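Tips for Sorting Practice at Home
Last updated: 2019-12-28
3 min read

These notes are for members of the Susomen student gripper club who practice between meetings. Most of us work in a bedroom or kitchen, so the tips are household ones.

Wrappers and empty bags make good practice pieces. Shake out the crumbs first and wipe anything sticky. Grease on the finger pads is hard to get off, and a slick pad drops everything. Clean pads with a damp cloth and let them dry before the next run.

Spread a blanket under the pile. Thin plastic slides on a bare tabletop, and the fingers scrape.

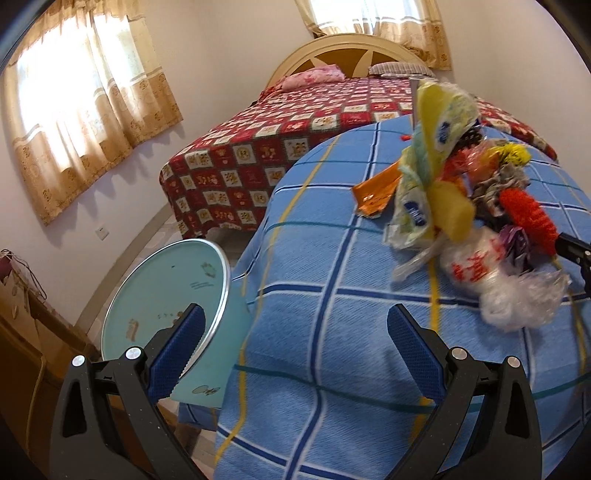
Wrappers and bags heaped on a plaid blanket, with a basin to the left of the pile.

Mix soft items with crinkly ones. Gladys Ondieki adds something knitted to every pile and gets fewer double picks on the plastic afterward. Clear bags are the hardest. Leave them for last until you can close on a single fold.

Use a wide, shallow basin for the drop. Deep buckets hide what went in.

Check the finger screws every 200 picks. Mutua Swai lost one in a rug in April and now keeps spares in a jar lid.

When you finish, shake the blanket outdoors and store the practice pieces in one bag.

Related
Folding Towels With Two Fingers
Cleaning Grip Pads
Kashindye Meet: What to Pack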